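Gurkix Track Day Karting Gloves

Home / Motorsport / Karting / Gloves

Product code: GX-113
In stock. Orders placed before 2 pm on Friday go out the same day.

The Gurkix is a mid-weight glove for kart racing and track days. It sits between the Barredo, our thin summer glove, and the heavier Zoder wet-weather model. Most club drivers who race through the season buy this one and keep a pair of Zoders in the bag for rain.

The palm is synthetic suede with silicone print on the fingers and the heel of the hand. The back is a stretch knit that lets air through. Seams on the fingers are turned outwards so they don't rub against the wheel on longer runs. The wrist closes with a hook-and-loop strap and the cuff is long enough to tuck under a race suit sleeve.

Please note that this is a karting glove. It is not fire resistant and will not be accepted at scrutineering for car racing. If you race cars, look at the homologated gloves in our Circuit section.

Sizes and fit

Adult sizes run from XS to XXL. Junior sizes are 3, 4 and 5. Measure round the widest part of your hand, leaving out the thumb, and compare it with the size chart. The fit is close when new and the palm gives a little after a couple of sessions. Drivers between sizes should go up.

Colours

Black, black/red, navy/white. The navy/white is out of stock in junior 4 until June.

Care

Hand wash in cool water with a mild soap and dry flat, away from radiators. Do not tumble dry. Do not use fabric softener, as it takes the grip off the silicone. Small marks on the palm can be brushed out once the glove is dry. 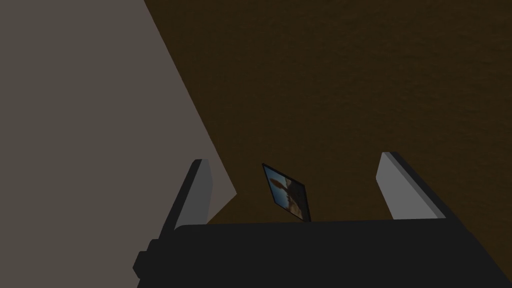
Grey panel beside a dark brown surface, computer render.

Delivery and returns

Standard delivery takes 3 working days. Express is 2 working days and can be chosen at checkout. Unworn gloves can be returned in their original packaging for an exchange or refund. Gloves that have been used on track can only come back if there is a fault with the stitching or the strap.

Team orders

Trulico supplies karting clubs and circuits directly. Orders of 5 pairs or more can have a name or race number printed on the cuff. Send us your artwork and sizes using the contact form.

Also in this range: Barredo summer glove, Zoder wet-weather glove, Gurkix rib protector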